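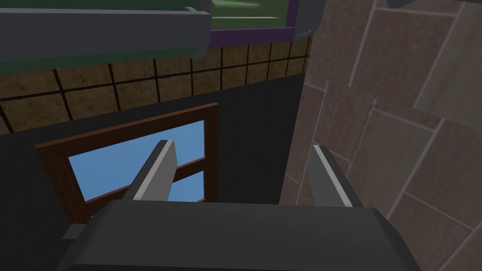 Figure 4. Window with a reddish-brown wooden frame. Computer rendering.

4. Upkeep and replacement of wooden windows

4.1 Windows in the survey

The survey recorded 2,547 windows in 200 houses in Druduton and Gillulton. Wooden frames of the general type shown in Figure 4 were the most common in both towns, although their share was higher in Druduton, where most of the houses on the east side of the river are older. The other frames were vinyl, aluminum, or a mix of materials. A window was entered as wooden if the main frame was wood, even when the sash or the outer trim had been replaced with something else.

Basement windows and windows in unheated porches were left out. Attic windows were included only if the attic had a finished floor. This rule caused some trouble in Gillulton, where many attics have been partly finished by owners over several decades, and the field notes do not always say how far the work had gone. We kept the entry made on site in these cases and did not change it later.

4.2 Condition by side of house

Each wooden window was graded as sound, worn, or failing. A window was worn if the paint or stain had broken down over more than a small area, or if the putty was cracked. It was failing if the wood at the sill or the lower corners was soft under light pressure from a screwdriver tip.

Side of house mattered more than age. South and west windows were in worse shape than north windows in both towns, and the gap was widest on the upper floor. Upper windows get more sun and are harder to reach with a ladder, and our data do not let us separate the two effects. Several owners told us they painted the ground floor windows themselves and left the upper ones until they could pay someone to do the work.

Damage at the sill was far more common than damage at the head of the frame. Where the head had failed, the cause could usually be traced to missing flashing or to a gutter that had leaked onto the wall. We found a few frames in good condition at the sill and badly decayed at the top, all of them under the same kind of short eave found in the Mukosura district of Gillulton.

4.3 Finish

Owners were asked what finish was on the window and when it had last been renewed. Many did not know the product. Where they did, we grouped the answers into oil paint, water-based paint, oil stain, and varnish. Reddish-brown finishes were popular in Mukosura, where a local rule on street fronts once limited the choice of colors. The rule has lapsed, but most owners on those streets have kept to the same range.

Varnished frames had the shortest time between coats and also the largest share of worn windows. Stained frames were renewed less often than varnished ones but were less likely to show peeling. This fits what painters in the area told us. A stained frame fades and can be coated again after a light cleaning, while varnish that has lifted has to be scraped back to bare wood. Owners who had done this once were often the ones who had since switched to paint.

We did not test the moisture content of the wood. A meter was tried during the pilot visits in March, but the readings changed so much with the weather that they could not be compared from one house to the next.

4.4 Reasons for replacing windows

Owners who had replaced at least one wooden window were asked for the main reason. Drafts came first in both towns, followed by decay and difficulty in opening the sash. Few mentioned noise. Appearance was given as a main reason only in Gillulton, and mostly by people who had bought the house within the last five years.

The answers on drafts should be read with some care. In many houses the old windows had no weatherstripping at all, and the owners had never been offered it. Contractors working in the area mostly sell full replacement units, and a visit that starts with a complaint about a cold room tends to end with a price for new windows. Of the owners who had tried weatherstripping first, most still had their old frames at the time of the survey. These may also be people who were more inclined to keep the frames in any case.

Cost was not recorded in a form that allows averages. Owners gave totals that mixed windows, doors, siding, and painting, sometimes over more than one year. The clearest figures came from the Kiss repair program in Druduton, which paid a grant of up to 2,000 dollars per house toward repair of existing wooden windows. Program files show that a typical job covered new sills, fresh putty, and repainting on one side of the house. Houses needing work on all four sides usually went over the limit, with total bills of roughly 4,000 dollars, and the owner paid the rest.

4.5 Limits of the data

The sample was drawn from property tax lists and leaves out rented houses where the owner lived elsewhere and did not answer our letter. These houses may be in worse condition than the ones we visited. We were able to look at several of them from the street, but a view from the sidewalk is not enough to grade a sill, and they were not added to the tables.

Grading was done by two people working in separate towns. They traded places for one week near the end of the fieldwork and graded a set of houses that the other had already visited. Agreement was good on failing windows and weaker on the line between sound and worn. For this reason the comparison of the two towns in Section 5 uses failing windows only. The comparison by side of house uses all three grades, as each house there is compared with itself.

The last visits were made in October 2025. Windows repaired or replaced after the visit are listed as they were on the day they were graded.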